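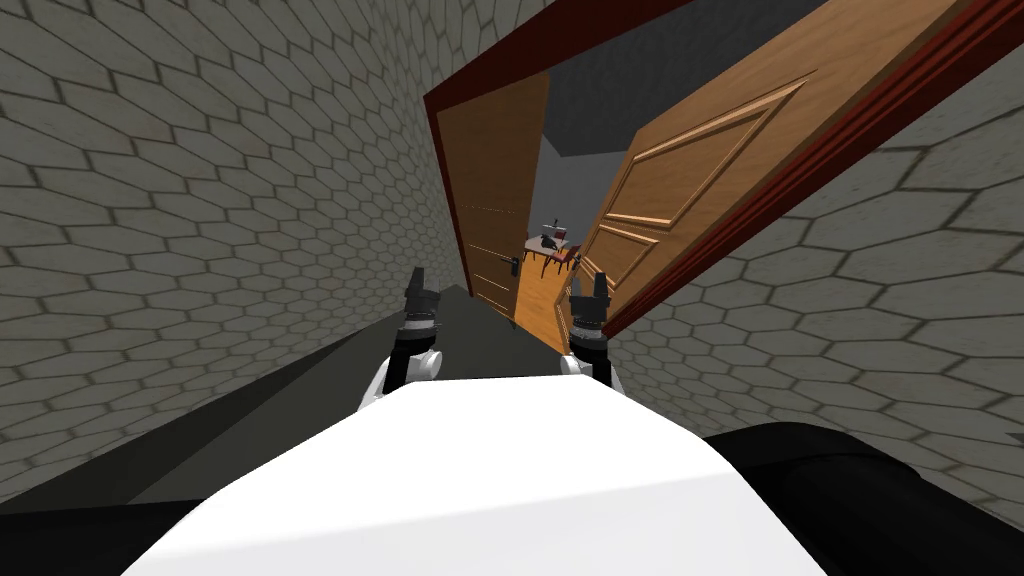

Issa Karam reckons it's a bit like learning to ride a bike with your gran holding the saddle, and he has a point.

Print this page | E-mail this page

HOW DO YOU TEACH A ROBOT?

You could write it a very long list. Lift arm. Move arm. Stop arm. Boring – and easy to get wrong.

Or you could just show it!

Way one: by hand. You take hold of the robot's arm and move it gently through the job. Motors inside the joints remember every bend. Do it again. And again.

Way two: by remote control. You hold the controls, the robot copies. Move your left hand, its left arm moves. Squeeze, and the gripper shuts. You see what the robot sees, so you have to think like a robot too.

The robot doesn't even have to be real. Lots of practice happens in a simulation, a kind of computer world, like in a game. Walls, floors, doors, tables, all made by a computer. Bump into a door there and nothing gets broken. Phew.

Doors are hard, by the way. Pull or push? Where's the handle? Is the gap wide enough for me AND my arms? You do all that without thinking. A robot needs lots of goes.

How many? In the Lundard project they saved 340 goes at one door. Then they mixed in other doors and other rooms and ended up with 3424. Each go took about 35 seconds. Some were rubbish so they got thrown out.

After that the computer looks for patterns in all the goes, and the robot has a try with no one steering. First try, usually a bit wobbly. Thats fine.

TRY IT: shut your eyes and let a friend steer your arm to a cup. Then do it on your own. Did you rember the way?

Print this page | E-mail this page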